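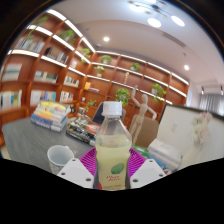 Pale yellow juice held between two white gripper fingers, small patterned cup on the gray desk to the left.

2 min read

Mostomora Felt Desk Mat, large

I've been making desk mats for a while now, and the Mostomora is the one I keep on my own table at home. It started because my sister-in-law Hortensia Jara wanted something soft under her wrists that wouldn't slide around when she was typing fast (she types very fast, and hits the keys like they owe her money). I cut her one from leftover wool felt, she loved it, her office mates wanted one too, and off we went!

The large size weighs 497 grams and rolls up into a tube for mailing. Please let it lie flat overnight before you decide it's too curly — mine took until breakfast to settle down. The top is wool felt, the back is natural cork, and the two layers are glued and then stitched along all the edges. I used to skip the stitching. The corners came up after a year or so, and I got some very polite letters.

Drinks on the desk are what people write to me about most. Juice, tea, coffee, whatever you have going, it's fine to keep it on the mat, but felt is felt and it will soak up a spill if you leave it. Blot it right away with a dry cloth, then use cold water and a drop of dish soap. Don't rub! Rubbing makes those little fuzzy balls. Coffee with milk is the worst one in my experience, and fruit juice gets sticky if you forget about it until the afternoon.

Colors right now are oatmeal, moss and a dark blue I'm calling Pliltach, after the lake where my parents had a cabin. The rust red will be back in November when my dyer has time for me again. If you want the small mat instead, that's the Cikisari — same felt and same cork, only it weighs 472 grams because I use a thicker cork on that one.

Price is $73 for the large, and shipping inside the US is included. I sew them in small batches, so if your color says sold out, send me a note and I'll put you down for the next round. Returns are okay for 2 weeks as long as it hasn't met your coffee yet.

Last updated: November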